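ホーム > 暮らしの講座 > 発表原稿 > 皿の片づけと食卓まわり

皿の片づけと食卓まわり 話し手用メモ
2020年1月7日
コメント 2 シェア 200

【はじめに】

・あいさつは短く。今日は食器のなかでも丸い平皿だけを扱う、と先に言う。鉢、椀、グラスはやらない。
・Callvilleの集会室で使ったメモに手を入れたもの。前回は戸棚の話が長くなり、質問の時間が足りなかった。今回は戸棚を後ろに回す。
・会場に聞く。「家で一番よく使う皿は、どこに置いてありますか」。二、三人に答えてもらって次へ進む。
・写真を二枚続けて出す。どちらもクリーム色の丸い皿と、青緑と白の格子柄のテーブルクロス。

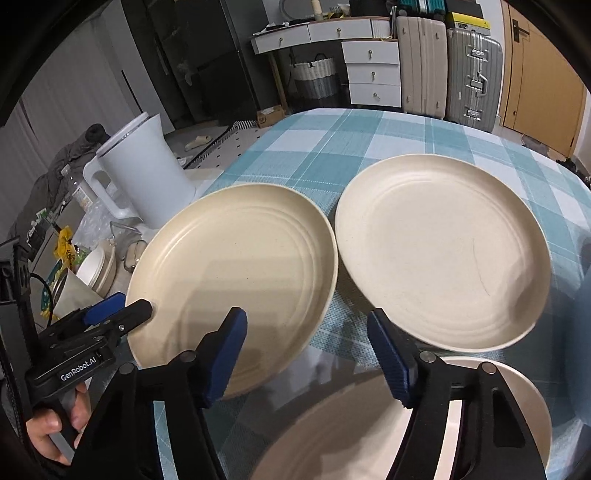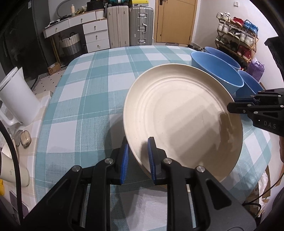
【1 皿を卓に出す】

・一枚目では皿が三枚、卓に出ている。棚から出した皿はまず卓に広げる、というのが今日の最初の話。
・重ねたまま点検すると下の皿を見なくなる。場所が許すかぎり離して置く。
・クロスは敷いたままでよい。裸の天板に置くと音がするし、高台のざらつきで天板に傷がつくことがある。
・クロスにしわが寄っていると皿ががたつく。手のひらで一度なでておく。
・柄物か無地かという質問がよく出る。どちらでもよい。無地のほうが細かい欠けの粉は見つけやすい。

【2 縁を見る、裏を見る】

・皿は縁から傷む。点検も縁から始める。
・二枚目の皿のように立てぎみに起こすと、内側の面が見る人のほうを向く。同心円の細い筋が見えるのはこの角度。寝かせたままだと見落とす。
・筋には二種類ある、と説明する。作るときについた輪の筋は規則正しく並ぶ。あとから入ったひびは向きがばらばらで、輪を横切ることが多い。
・一枚目の右の皿には、右側に細い黒っぽい線がある。写真だけではひびか汚れか決められない。ここで会場に「どちらだと思いますか」と聞いてもよいが、答えは出さない。
・見分け方。ぬらした布でふく。消えれば汚れ。残れば爪の先を直角に当てて動かし、引っかかるかどうかを確かめる。
・引っかかる皿は食卓に戻さない。鉢の受け皿などに回す。
・裏は高台だけ見ればよい。ざらつく皿は、重ねたとき下の皿をこする。目の細かい耐水ペーパーを水でぬらして軽くなでる。番手は400でならし、1,000で仕上げる。
・ペーパーの実物を回覧する。戻ってこないことがあるので二組持っていく。

（ここまでで予定の半分。遅れていたら次の節の後半を飛ばす）

【3 持ち方】

・片手で縁の一か所だけをつまむと、大きい皿は重さで回る。もう片方の手を反対側か下に添える。
・卓から起こすときは、手前の縁を持ち上げて奥の縁を支点にする。クロスの上なら滑りにくいが、薄いクロスだと布ごと動く。
・ぬれた手で持たない。台所から卓へ運ぶときに落とす人が多い。ふきんを腰にはさんでおく。
・三枚以上を一度に運ばない。小さい皿なら構わない。
・実演は一枚でする。割れてもよい皿を用意する。

【4 たらいを使う】

・二枚目の卓の奥に水色のプラスチックのたらいが三つ見える。この大きさのたらいは洗い物にも仕分けにも使えるので、皿の整理では便利、と話す。
・流しで洗うより、底にふきんを敷いたたらいのほうが皿は割れにくい。
・三つあるときの使い分けの例。一つは洗う、一つはすすぐ、残りは乾いた皿の仮置き。仮置きのたらいには水を入れない。
・皿は立てて入れる。寝かせて積むと、取り出すときに縁どうしが当たる。
・しまうときは大きさの順に入れ子にする。完全に乾かしてから重ねないと、抜けなくなる。
・うちではDrutettiの浅型を使っている。もう売っていない型なので、名前は聞かれたら答える程度にする。

【5 卓の上のほかの物】

・二枚とも、卓のほうには白いプラスチックの水差しかケトルのような物が写っている。背の高い物は皿を広げる前に別の場所へ移す。袖が当たって倒れる。
・一枚目の左のほうには小鉢、透明なコップ、袋物がまとまっている。食卓の近くはどの家でもこうなる。
・袋物は一つの箱にまとめて入れる。中身の分類は別の日にする。皿の日に袋まで始めると終わらない。
・二枚目では左端に小さなイヤホンのケースがある。こういう小物は皿の下に入り込むので、先に引き出しへ。
・一枚目の机の下に、白と青灰色の帯が入った編みかごがある。食卓の小物の一時置き場には、この手のかごが扱いやすい。ふたはないほうがよい。

【6 しまう場所】

・毎日の皿は腰から目の高さ。来客用は上でも下でもよいが、大皿だけは下。
・引き出しにしまうなら、深さより底板の強さを見る。つまみの小さい引き出しは、皿を入れると重くて開けにくい。
・同じ大きさで重ねる。五枚を超えたら山を分ける。
・間に紙をはさむかどうか。毎日使う皿にははさまない。Grabnerの仕切り紙を配布用に200枚持っていくが、新聞紙を切ったもので足りる。
・戸棚の奥行きが余るときは、手前に寄せて並べ、奥は空けておく。奥に入れた皿は使わなくなる。

【7 質問のために】

・貫入の入った皿は電子レンジに使えるか。皿ごとに違う。裏の表示を見てもらう。表示がなければ使わない。
・黄ばみは落ちるか。茶渋なら重曹で落ちることが多い。釉薬の下までしみたものは落ちない。
・欠けた皿の捨て方は自治体で違う。その場で答えず、収集の案内を見てもらう。
・Turkauの棚板の寸法を聞かれたら、手元の紙の2枚目。
・終わりの時刻になったら質問が残っていても切る。続きは出口の机で受ける。配布紙の余りと回覧したペーパーを回収する。

お問い合わせ | 無断転載を禁じます | ページの先頭へ戻る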